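Cuaderno de taller - octubre, nueve y media de la mañana

Retomo lo de la cola de pescado frente a la cola sintética para las encoladuras de los marcos, porque la semana pasada quedó a medias y en la hoja suelta que pegué en la página anterior no se entiende ni mi letra.

Punto de partida: el proveedor de Tosto asegura que su adhesivo nuevo, el que vende como Dutum, aguanta igual que la cola caliente de toda la vida y además es reversible con agua templada. Lo de reversible me lo creo a medias. Lo de que aguanta igual, hasta que no lo vea en probetas propias, no me lo creo. La ficha trae una cifra de rotura muy bonita y ni una palabra sobre la madera, la humedad ni el tiempo de prensado. Una cifra sin eso no me sirve para decidir nada.

Preparación. Corté probetas de haya, todas del mismo tablón, con la veta a lo largo y solape de 30 mm. El mismo tablón no quiere decir la misma madera, ya lo sé: el extremo que estaba pegado a la pared tenía la veta más revirada y lo aparté. Las caras, cepilladas la misma mañana y sin lijar. En el manual del Dutum recomiendan lijar con grano fino «para mejorar la adherencia», consejo que he leído mil veces y que nunca he visto defendido con datos. Haré una tanda aparte lijada, por si acaso, y si sale mejor lo apuntaré aquí aunque me fastidie.

Tres grupos de momento:

A - cola de pescado, preparada al baño maría, la de siempre
B - Dutum sin diluir
C - Dutum con un poco de agua, como dice la etiqueta para «superficies absorbentes»

Lo del grupo C me parece un error de la etiqueta o una manera de que el bote cunda más. Lo meto igual.

La cola de pescado la puse en remojo la tarde anterior. Se pasó de temperatura un momento, no mucho, pero lo anoto porque si el grupo A sale flojo lo primero que voy a sospechar es eso. El termómetro del baño sigue marcando más de lo que debe y hay que contrastarlo con el otro antes de la próxima tanda.

Prensado: sargentos pequeños, tacos de pino con papel encerado. 3 horas para A, toda la noche para B y C. Ya sé que así la comparación queda coja. El fabricante pide una noche y no quiero que luego digan que no se respetó, pero entonces la ventaja de tiempo de la cola caliente desaparece de la tabla y hay que ponerla por escrito en alguna parte. Queda puesta.
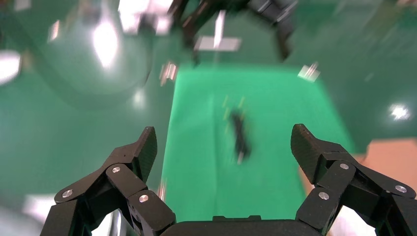
Pinza robótica negra, abierta

Primeras roturas, hechas a media tarde con la palanca y el dinamómetro. El mejor valor lo dio una probeta del grupo A: 474 en la escala del dinamómetro, que no está calibrado, así que vale para comparar entre nosotros y para nada más. Que no aparezca ese número en ningún informe con unidades detrás, por favor, que ya nos pasó con los ensayos de barniz.

Las del grupo B rompieron por la línea de cola, limpias, casi sin arrancar fibra. Las del A arrancaron madera en buena parte de la superficie. Para mí eso dice más que la cifra: si rompe la madera, la junta ha hecho su trabajo. Ahora bien, también puede ser que las B no hubieran curado del todo. La noche fue fría y la estufa se apagó antes de lo previsto. La etiqueta habla de temperatura ambiente como si en todos los talleres hubiera la misma.

Del grupo C no voy a escribir mucho. Una se abrió al quitar el sargento.

Prueba de reversibilidad. Paño húmedo y templado sobre la junta, tapado con film. La cola de pescado empezó a ceder como era de esperar y salió con espátula, dejando un resto que se limpia bien. El Dutum se ablandó por los bordes y se quedó tan tranquilo en el centro. Insistí con más calor, y lo que conseguí fue levantar el pelo de la madera. Si a eso lo llaman reversible, casi cualquier cosa lo es. Queda por ver si con más tiempo entra el agua, pero en un marco dorado nadie va a tener un paño mojado encima tanto rato.

He repasado también el artículo de Reuter que me pasaron fotocopiado, el que recomienda pasarse a sintéticas para toda la obra menor. Los ensayos están hechos en tilo y con solapes muy generosos, y el envejecimiento es de cámara: unos 3.000 ciclos de humedad que suenan a mucho y que no sé a cuántos inviernos de sacristía equivalen. El artículo tampoco lo dice. Lo dejo en la carpeta azul para quien quiera llevarme la contraria, que me vendría bien.

Sobre el precio: el bote de Dutum sale más barato por encargo, es verdad, y no hay que calentar nada. Para cajas de embalaje y plantillas me parece perfecto. Para los marcos de Gutine, que tienen que poder desmontarse otra vez dentro de unas décadas, seguimos con la cola caliente mientras no haya algo mejor que un folleto.

Pendiente:

- repetir B con la estufa encendida toda la noche
- tanda lijada (A y B)
- contrastar el termómetro del baño
- preguntar a Tosto de dónde sale la cifra de la ficha y con qué madera
- papel encerado, queda un trozo

Añadido a las siete menos cuarto: he vuelto a mirar las caras rotas del grupo B con la lupa y en dos hay zonas brillantes, sin marca de contacto. Puede que faltara presión en ese lado y que la culpa sea mía y no del adhesivo. Los tacos de pino estaban algo alabeados. No cambia lo de la reversibilidad, pero el resultado de resistencia queda en duda y en la repetición usaré tacos nuevos. Las probetas rotas están en la caja de la estantería baja, marcadas a lápiz. No tirarlas.

Contacto | © Cuaderno de taller, se permite copiar citando la procedencia | Volver arriba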